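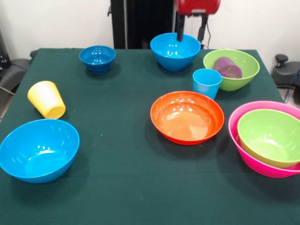
Figure 7.1 Bowls and cups on a table with a dark green cloth.

Chapter 7
Sending people abroad: how a foreign ministry fills its posts

7.1 Introduction

A foreign ministry has two kinds of work to staff. Some of its people sit at desks in the capital, reading reports and writing advice for ministers. Others serve in embassies and consulates, usually for three or four years at a time. Most diplomats move between the two during a career, and the rules that govern those moves are the subject of this chapter.

We use the ministry of Girna as our main case. Girna is a small republic with 851 career diplomats and a further 3201 locally hired staff, who work in its missions but are citizens of the host country. Its largest embassy is in Cavora. The post at Chien, by contrast, has two diplomats and a part-time clerk, and closes when both are on leave.

Entry to the service is by written paper and interview. In the last round there were 535 candidates for a single intake, which begins training each September. New entrants study consular law, report writing and one foreign language before they are given a first post. They do not choose that post, though they may list preferences.

After the first post, officers bid for the jobs they want. A posting board compares bids with the needs of the service, and its decisions are entered in Famosum, the ministry's staffing register. Hard posts carry extra pay and shorter terms. Even so, some stay vacant for months, and the work falls to a neighbouring embassy.

Section 7.2 deals with entry and training. Section 7.3 follows the bidding round from the first notice to the final list. Section 7.4 looks at political appointees – ambassadors chosen from outside the career service – and at the arguments for and against them. Locally hired staff are covered in Section 7.5.

Key terms: mission, consulate, posting board, bid, hard post, political appointee, locally hired staff

Before you read on, look again at Table 6.2, which sets out the ranks of the service. The same ranks are used throughout this chapter.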